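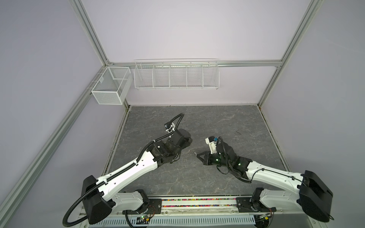 2. Storage and work surface

The wall storage at the Nokdale bay is up. A long white wire shelf with five compartments hangs from the rear crossbar, and a smaller two-section mesh basket is clipped to the left rail. Neither holds anything yet – stocking is scheduled under item 3. The gray veined top has a small dark smudge right of center. Filipa Baptista will try a mild cleaner before asking for a replacement.

3. Stocking

Sorting of small parts is nearly 94 percent complete, with 232 part types labeled. Sugeng Gunawan is assigning types to compartments.

4. Budget

Spending on this phase is within the amount approved in January. We request release of the remaining $1000 for bins and labels.

Selma Berisha, June 2024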